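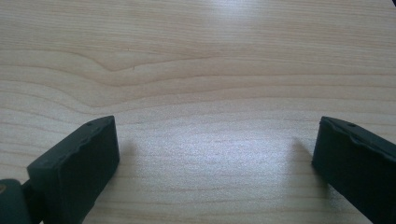 Picking up a sock is harder than anything in the algebra book, according to one student in the Wurkville High School robotics club, and most of the club would agree after the winter they've had. The club opens its doors to families and neighbors one evening in February, and visitors will get to find that out for themselves.

WURKVILLE - The Wurkville High School robotics club will show its student project, Castis, at a free open evening in the school library, starting at 6:30 p.m. on a Monday in February. Anyone who likes to build things, or take them apart, is welcome!

Castis is a tabletop project about gripping. Students use a hand-held gripper with two fingers to practice everyday jobs, and then study what they did so they can teach a robot arm to do the same. The jobs sound small: fold a washcloth, put the cap back on a marker, stand a paper cup upright. Each one took weeks of argument about where the fingers should go first and how far apart they should be before they close.

Nine students are on the team this year, up from seven last year, and three of them had never joined a school club before. They meet after class two days a week and on a good many Saturdays (the building is unlocked at 9, and there is usually a line).

"We thought the arm would be the fun part and the practice would be the boring part," the team wrote in its project journal. "Then we started racing each other at the marker caps and had to be told to go home."

The students named their arm Samuel. It was put together from a kit bought with money from the fall bake sale, and its wrist has been rebuilt since then. Samuel can stand a cup upright on most tries. Washcloths are still a work in progress, and the team plans to run them live anyway.

Visitors to the open evening can try the gripper on the same jobs the students practice, watch Samuel take a turn, and look through the journal, including the pages on what went wrong. Younger children are welcome at the gripper table with an adult. Students will be on hand all evening to answer questions, and they have been practicing those answers too.

Zasero, a machine shop in Wurkville, has helped the club with spare parts and has let students come in after hours to cut brackets. The shop will bring a display of parts the students designed, from first sketch to the piece that finally fit.

In the spring the team takes Castis to the regional student robotics fair, where each school gets a table and a short time slot to show its work. The club hopes to have the washcloth folded by then.

The open evening is free and no sign-up is needed. Please use the library entrance by the parking lot. Students who would like to join the club for next year can pick up a form at the door or in the main office.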